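3장. 관심 종목 알림과 배당 기록 설정하기

앞 장에서 계정 연결까지 끝내셨다면 이제 제가 제일 좋아하는 부분이에요. Clonik을 쓰는 이유의 절반은 여기에 있다고 생각합니다. 증권사 앱에도 알림 기능은 있지만 저는 계좌가 세 군데로 흩어져 있어서 늘 뭔가를 놓쳤거든요. 배당락일을 하루 지나서 알게 된 적도 있고요(그날 저녁은 정말 속이 쓰렸습니다).

이 장은 PC 웹 화면을 기준으로 썼습니다. 휴대폰에서도 메뉴 이름은 같은데 위치가 조금 달라서, 처음 한 번은 PC로 하시는 게 편해요.

3.1 관심 종목 목록 만들기

1. 왼쪽 메뉴에서 '목록'을 누르고 '새 목록'을 고릅니다.
2. 목록 이름을 적습니다. 저는 그냥 '배당'이라고 했어요. 나중에 바꿀 수 있으니 고민하지 마세요.
3. 검색창에 종목 이름이나 코드를 넣습니다. 저는 Hesent와 Vanags를 넣었습니다.
4. 검색 결과에서 거래소 표시를 확인하고 '추가'를 누릅니다.
5. 오른쪽 위 '저장'을 누릅니다. 자동 저장이 아니에요!

참고: Hesent처럼 보통주와 우선주가 같이 나오는 종목은 이름이 거의 똑같이 보입니다. 저는 처음에 우선주를 넣어 놓고 왜 가격이 안 맞는지 한참 들여다봤어요. 이름 옆의 작은 글자를 꼭 보세요.

목록 하나에는 종목을 31개까지 넣을 수 있습니다. 그보다 많으면 목록을 나누면 되는데, 저는 국내와 해외로 나눴더니 보기가 훨씬 낫더라고요.

3.2 가격 알림 걸기

1. 목록에서 종목 이름을 누르면 상세 화면이 열립니다.
2. 종 모양 단추를 누릅니다.
3. 조건을 '이상' 또는 '이하' 가운데서 고릅니다.
4. 기준 가격을 적습니다. 제 Vanags 알림은 '이하', 843으로 되어 있어요.
5. '반복' 항목에서 '한 번만'을 고릅니다.
6. '저장'을 누르고 종 모양이 채워졌는지 확인합니다.

주의: 5번에서 '매번'을 고르면 가격이 기준선 근처에서 오르내릴 때마다 알림이 옵니다. 장이 출렁이는 날에 이걸 켜 놓으면 회의 중에 전화기가 쉬지 않고 울려요. 꼭 필요한 종목이 아니면 '한 번만'으로 두세요.

기준 가격은 해당 종목이 거래되는 통화로 적습니다. 화면 위쪽에서 표시 통화를 원화로 바꿔 놓았더라도 알림 입력칸은 원래 통화 그대로예요. 저는 Clernley에 원화 금액을 넣어 버려서 알림이 영영 안 올 뻔했습니다.

알림이 오는 시간도 정할 수 있어요. '설정'의 '알림 시간'으로 들어가면 조용한 시간대가 있는데, 해외 주식을 하시는 분은 여기를 꼭 손보셔야 밤에 푹 주무십니다. 조용한 시간에 걸린 알림은 사라지지 않고 모였다가 아침에 한꺼번에 와요. 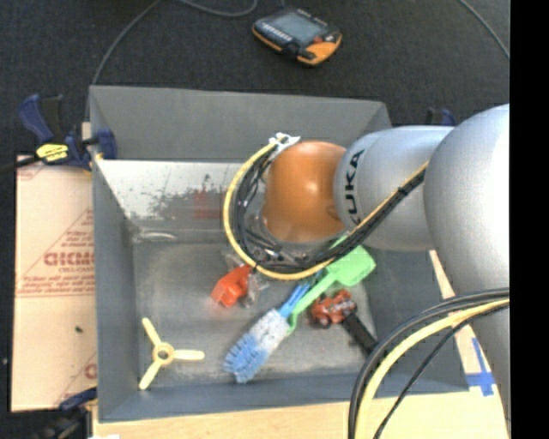
저는 조용한 시간을 아예 꺼 두고 실적 발표 주에만 켜요, 평소에는 밤중에 울릴 만큼 알림을 많이 걸지 않으니까요. 그리고 '이하' 알림만 걸지 말고 '이상'도 같이 걸어 두세요. 떨어질 때만 소식을 들으면 마음이 자꾸 급해지더라고요.

위 댓글은 이 안내서 초안을 올렸을 때 받은 건데, 읽고 나서 저도 '이상' 알림을 같이 걸기 시작했습니다. 한 종목에 두 개를 걸려면 3.2의 순서를 그대로 한 번 더 하시면 됩니다. 먼저 건 알림을 덮어쓰지 않으니 걱정 마세요.

3.3 배당 기록 넣기

배당 기록은 직접 넣는 방법과 파일로 불러오는 방법이 있습니다. 받은 횟수가 몇 번 안 되면 직접 넣는 쪽이 빨라요.

직접 넣을 때
1. '기록' 메뉴에서 '배당'을 고릅니다.
2. 종목, 지급일, 보유 수량을 적습니다.
3. '세전'인지 '세후'인지 고릅니다.
4. 금액을 적고 '저장'을 누릅니다.

파일로 불러올 때
1. 증권사 사이트에서 거래 내역을 CSV로 내려받습니다.
2. '기록' 메뉴의 '불러오기'에서 파일을 고릅니다.
3. 미리 보기에서 날짜 열과 금액 열이 제대로 잡혔는지 봅니다.
4. 중복 표시가 뜬 줄은 체크를 풉니다.
5. '적용'을 누릅니다.

주의: 금액에 쉼표가 들어 있으면 열이 둘로 쪼개질 때가 있습니다. 제 파일에서는 1,583원이 '1'과 '583'으로 갈라져서 Hesent 배당이 1원으로 찍혔어요(잠깐 회사를 원망했습니다). 미리 보기에서 이런 줄이 보이면 취소하고, 표 프로그램에서 숫자 서식의 쉼표를 없앤 다음 다시 저장해서 올리세요.

참고: 적용한 뒤에도 24시간 안에는 '되돌리기'가 됩니다. 그 뒤에는 한 줄씩 지워야 해요.

12월 결산 종목은 배당 기준일과 실제 지급일의 해가 달라집니다. Clonik은 지급일을 기준으로 연간 합계를 내니까, 기준일로 보고 싶으시면 '설정'의 '연간 합계 기준'을 바꿔 주세요. 저는 세금 자료와 맞춰 보기 편해서 지급일로 둡니다.

3.4 알림이 오지 않을 때

- 종 모양이 비어 있으면 저장이 안 된 것입니다. 3.2의 6번을 다시 보세요.
- 종 모양은 채워져 있는데 소식이 없으면 전화기 쪽 알림 권한을 확인하세요.
- '한 번만'으로 걸어 둔 알림은 울린 다음 꺼집니다. 다시 쓰려면 같은 화면에서 '재사용'을 누르세요.
- 시세가 지연되는 거래소는 알림도 그만큼 늦습니다. 종목 이름 옆에 시계 표시가 있는지 보시면 돼요.

여러 계좌의 수량을 합쳐서 보는 방법은 4장에 적어 두었습니다.

2018년 9월 23일 고침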